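Textiles project report: washing wool at home

Aim. To find out if a cooler, slower wash stops wool knitwear shrinking and going bobbly, and whether people in halls would bother with it. Brief came from the second year Fabric Care module at Dolton.

Background. Most of what I read says heat is only part of the problem, the rubbing does a lot of it. Wool fibres have tiny scales, they catch on each other and lock. That's felting. Once it's gone it's gone.
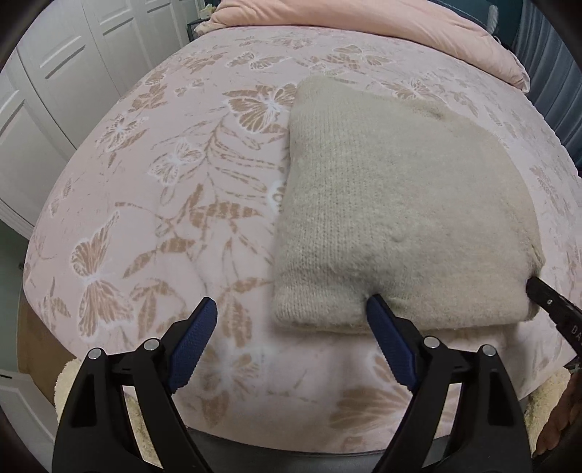 Author: second year textiles student, Dolton

Method. Cut test squares from one length of Brakum lambswool, same dye lot. Half went in the Holroyd machine on the normal 40 cycle, half on the wool cycle. Same liquid for both. Measured each square flat before washing and again when fully dry, no stretching. Spin speed was 1000 for the normal cycle. Wanted to try 2000 as well but the machine doesnt go that high.

Rub test done after on the Plismont tester, 1342 rubs per square. Was meant to be 2000 but the counter stopped and I ran out of lab time, so kept all the others to the same number to be fair.

Results. Normal cycle squares came out smaller and noticably thicker, edges curled. Wool cycle ones hardly changed in size. Bobbling was closer than I thought, both sets had it, worst near the cut edges. Table in appendix 2.

Problems. Cut edges frayed, should of overlocked them first. Drying room was warm one week and cold the next. Only one yarn, so can't say much about blends.

Next time. Hand wash as a third group. Bigger squares. Also a proper survey on who dries jumpers flat and who hangs them, mine was only sent to my own corridor and the replies came in after I'd done the write up.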